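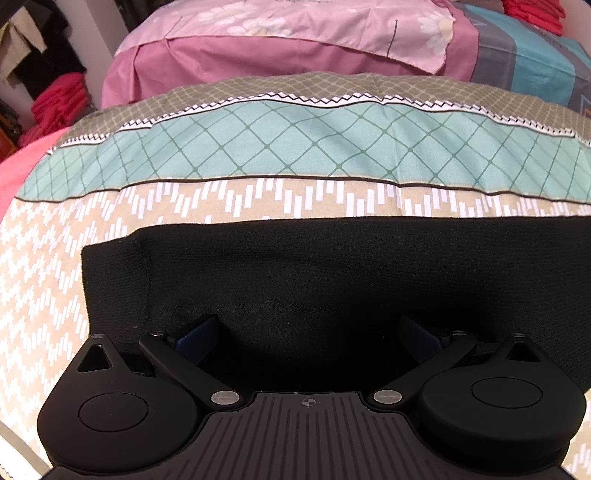

How do you read a condemnation statement from a foreign political group without being misled by it?

Find out who issued it, what event it refers to, and which parts have been confirmed by someone else. The steps below take ten minutes or so once you have done it a few times.

Step 1. Get the full text

News reports usually quote one or two lines. Look for the original on the group's own site or channel. If it was issued in another language, find two separate translations and compare the verbs. "Condemns," "regrets" and "expresses concern" are different levels of language, and translators sometimes swap them.

Step 2. Identify the body that signed it

A party, its armed wing and its political office may all speak under the same name. Write down which one signed. A statement from a local branch does not carry the same weight as one from the leadership.

Step 3. Separate events from labels

Take a sheet of paper and draw a line down the middle. On the left put anything that can be checked: place, date, number of dead or injured, type of attack. On the right put the describing words, such as "cowardly," "barbaric" or "heroic." Most statements fill the right side faster.

Step 4. Check the left side

Look for at least 3 reports that do not rely on the statement or on each other. Several outlets running the same wire story count as one. Casualty numbers change during the first days, so note the time of each report. If one says 8 dead and a later one says 18, the first was not necessarily false.

Step 5. See who is blamed

Some statements name a government. Others say "the enemy" or "foreign hands." When several attacks in different countries are listed together, check each one separately. The evidence for one does not carry over to the next.

Step 6. Compare with earlier statements

Search for what the same group said after similar attacks, including attacks by its allies. Silence is worth writing down too.

Step 7. Write your summary

Keep it to a few lines. Attribute every claim ("the office said") and leave out the labels unless you are quoting them. Save a copy of the original, as posts are often edited or removed.

Page last updated January 2025 by Ludmila Oravec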